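**Grip rules for toothed parts - does anyone follow theirs?**

**kbright_merle**
Our cell sheet at Kerslake says gears are picked by the hub, never the rim, and that finger pads get checked every 200 cycles. The first half I'd defend in court. The second half was written by someone who has never had to stop a line.

**s_oprea**
Hub only, same here. Plastic teeth mark if you look at them sternly. We wrote it in after a November batch came back from Costard with a polite note and a less polite invoice.
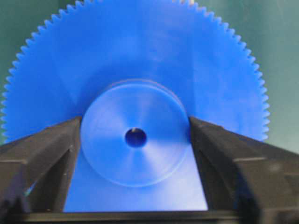

Debashish thinks the pad check should go by wear and the cycle count should be scrapped. Pads don't know what number they're on.

**kbright_merle**
Lovely, and who judges the wear? I've worked with people who'd call a bald tyre "nicely run in".

**ileana_b**
Use a gauge, then. Ours is 1000 cycles or a failed gauge, whichever comes first - more than 40 pages of procedure and that's the only line anyone can recite.

**s_oprea**
1000 is far too long for soft pads. Fine for hard ones.

**ileana_b**
Ours are hard. I did wonder why you were all so nervous.

**kbright_merle**
Right, I'll ask for a gauge. Expect news by retirement.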